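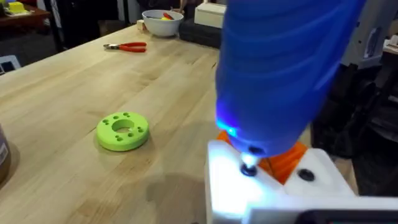
According to Hertta Juntunen, the term medication reconciliation is often used too loosely, and a list of drugs copied from one chart to another should not be called by that name. Sena Dankwa takes a broader view and applies it to any formal check of what a patient takes against what has been ordered. Most hospital manuals follow a definition close to Juntunen's.

Medication reconciliation is the process of building a complete list of the drugs a patient is taking and comparing it with new orders whenever care changes hands. It is done at admission, at transfer between units, and at discharge. Many outpatient clinics also do it at each visit. The aim is to catch drugs that have been left out, ordered twice, ordered at the wrong dose, or continued after they should have been stopped.

Background

Before hospitals kept electronic records, a patient's home drugs were usually written down by whoever took the history. The list might appear in the nursing notes, the physician's notes, or both, and the two did not always agree. Separate reconciliation forms came into use as a way of keeping one list in one place. Paper forms had a column for each drug, its dose, how often it was taken, and the time of the last dose, followed by a space for the prescriber to mark it as continued, changed, or stopped.

Electronic systems later took over most of this work. They can pull in pharmacy fill records, but a fill record shows only that a drug was dispensed. A patient may have quit taking it, may be cutting tablets in half, or may be using a relative's supply.

Process

The first step is the best possible medication history. It is drawn from at least two sources, one of which is the patient or a family member where that can be done. Other sources include pill bottles, pharmacy records, nursing home charts, and letters from clinics. The interviewer asks separately about inhalers, eye drops, patches, injections, vitamins, and herbal products, as patients often leave these out when asked what medicines they take.

The second step is comparison. Each item on the history is set against the current orders, and every difference is marked as intended or unintended. A blood thinner held before surgery is an intended difference. A thyroid tablet missing from the orders with no note is treated as unintended until the prescriber says otherwise.

The third step is resolution. The prescriber is contacted, the order is corrected or the reason is written down, and the updated list goes into the record. At discharge the patient receives a copy in plain language that shows which drugs are new, which have changed, and which are to be stopped.

Staffing

Practice varies. In some hospitals nurses take the history and physicians complete the comparison. In others the history is assigned to pharmacists or trained pharmacy technicians, who tend to find more differences than staff who fit the task in among other duties. Night and weekend cover is a common weak point. A patient admitted on a Sunday may have a list that rests on memory alone – the clinic is closed, and the pharmacy may be too.

The Sarpong review

The Sarpong review looked at 171 admissions to general medical wards. Technicians took a second history within 4 hours of the first, without seeing it. The review sorted differences into 2 groups, those that reached the patient and those that were caught beforehand. Missing drugs were the most frequent type in both. Wrong doses came next, mostly for drugs taken on an uneven schedule, such as weekly tablets. The authors noted that patients with 20 or more listed items were hard to classify, as many of the entries were old creams and short courses that had never been cleared.

Limits and criticism

Critics point out that reconciliation can turn into a box to be checked. Where software allows every home drug to be continued with a single click, errors in the old list pass straight into the new one. Dankwa has argued for a required reason on each continued item, while Juntunen considers this too slow for emergency admissions and would limit it to high-risk drugs such as insulin, opioids, and blood thinners.

Reconciliation is also distinct from medication review. Reconciliation asks whether the list is correct. Review asks whether the patient should be on the drugs at all, and it may lead to some being tapered or withdrawn. The two are often carried out at the same visit – and are sometimes recorded under the same heading.

See also

Adverse drug event
Deprescribing
Discharge planning
Polypharmacy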